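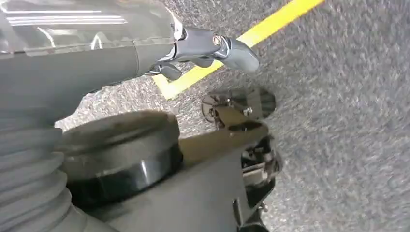
Re: [cell-safety] Hand opens after protective stop, Flatudthorpe

On April 17, 2021, Hanne Bundgaard wrote:

> We had a drop during bar handling at Flatudthorpe. The arm went into a protective stop with the bar in the hand, the stop was acknowledged at the pendant, and on resume the fingers opened before any command was sent. The bar landed inside the taped area. No one was in there.
>
> The log has the stop, the acknowledge, and then a position write to the hand that none of our code issues. I have looked through the Hallero scripts twice. Has anyone else on Iturra firmware seen this? Ticket is 1478. Until I hear otherwise I am treating it as a fault in the hand.
>
> Hanne

Hanne,

I don't think it is the hand. We reproduced it with the same combination, Iturra controller and Nokier hand, and the write comes from the controller side.

What happens: the hand driver has a watchdog of 2000 ms. During a protective stop the arm controller keeps tool power on but stops sending the cyclic setpoint. If the operator acknowledges before the watchdog expires, the driver picks up where it was and the grip holds. If the acknowledge comes later, the driver marks the session as stale and opens a new one on resume. A new session begins with a write of the default finger position, and the default is open. Nothing in the driver checks whether the force sensors report a load.

So it depends on how long someone stands at the pendant reading the message. That would explain why you saw it once and then couldn't get it back on the bench. We only got it reliably after we started waiting on purpose. Nine stops with a late acknowledge, nine releases. Five stops with a quick acknowledge, no release.

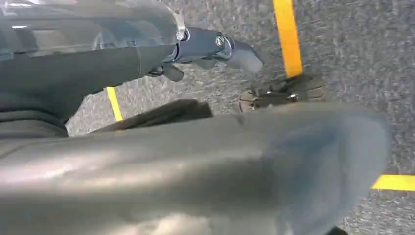
For all of these we used short arm moves close to the floor, well below normal carrying height, with the tape line as the keep-out limit. I would suggest the same if you repeat the test. Power off the tool before anyone steps over the line to pick something up, because a resumed session can also close the fingers if the saved default has been changed.

The workaround we are running now:

1. In the driver config, set the session start action to "hold" in place of "default". The setting is not in the manual but the driver accepts it. Check the startup log for the line that confirms it; a typo there is silently ignored.

2. In the resume handler, read back the measured finger positions and write them as the first setpoint before motion is enabled.

3. If the readback fails, stay stopped. Do not fall through to homing. Our handler did exactly that until this week, and homing also opens the hand.

Step 2 alone is not enough. The default write goes out before the handler is called, so the fingers start to move and are then told to go back. With a light part you may get away with it. 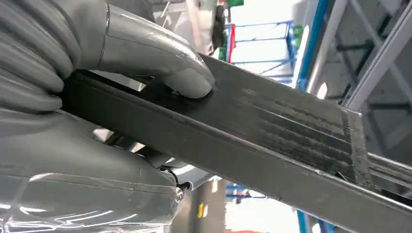 Long bars are the worst case. The grip is seldom at the balance point, so a small opening lets the part rotate in the fingers before it falls, and the free end swings well past where you would expect it to land. Please measure your keep-out distance from the end of the bar and not from the wrist. We had measured ours from the wrist.

Two things I can't answer. I don't know if the older Iturra firmware behaves the same, as we no longer have a controller on it. And I have not tested an emergency stop, where tool power is removed altogether – the fingers should stay put mechanically, but the session will certainly be new when power returns, so I would assume the same write.

Could you post the part of your log between the stop and the acknowledge? If the gap is longer than the watchdog time, I think 1478 can be moved from the hand to the driver. I would keep it at the same severity. There was a related entry from December about fingers twitching on resume that was closed as cosmetic, and it should probably be reopened and linked.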